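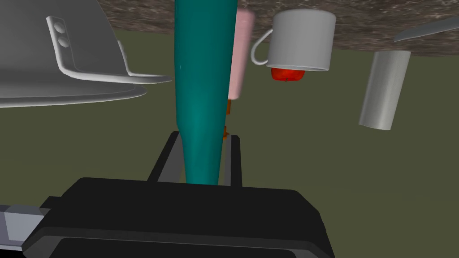 Wrist view in the sim, teal piece between the fingers, mug at upper right.

barkberg_e
Status on the garage arm. The real one is still on the bench at the Dunddale workshop waiting for a shoulder bearing, so all the work is in simulation for now. Wrist camera is rigidly mounted to the gripper housing, image comes out inverted relative to the table. I have left it inverted and train on it that way. Last batch was 1,355 episodes, 997 kept after filtering out the ones with contact glitches.

Question is about the grasp on tapered objects. The finger pads are plain boxes. On anything that narrows toward one end the contact solver gives me two points per finger and the object rotates out.

maj-britt_h
Flip the image. You will want to look at it yourself at some point, and debugging upside down costs more than one line of preprocessing.

barkberg_e
The real camera will be bolted on the same way. I want the same pixels in both.

Leiva32
Flip both then. Same pixels.
On the pads: split each one into 8 small boxes, or raise the torsional friction. The default is near zero in most engines.

Elikem A.
Disagree with the split. I did that on mine and the step time doubled. Torsional friction first, then a softer contact. If it still rotates, grip closer to the wide end.

barkberg_e
Raised torsional friction last night. Rotation is down a lot, not gone. Will try softer contact on Friday.

Second problem is the door task. The door is one rigid body on a hinge joint, thick edge, dark panel in the face. The gripper goes in with the fingers spread and what looks like the arm, or some large object, takes up a good part of the view on that side.
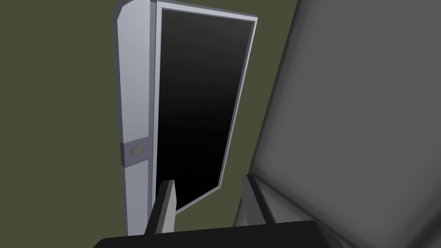
The policy does fine at longer range and gets worse close in. My guess is the flat shading. Everything near the hinge side is one tone and there is little for the encoder to hold on to.

maj-britt_h
Or the arm is covering what it needs. Have you masked the arm out to check?

barkberg_e
No.

Leiva32
Would do that before touching the shading. Textures on the wall are cheap, but you will not know which change helped.

Elikem A.
Add a second fixed camera. The Brirkar clamp mount fits a standard bench edge.

maj-britt_h
A second camera is a different experiment. Mask first.

barkberg_e
Mask first, then textures. No second camera until the bearing arrives, I have no spare port on the controller.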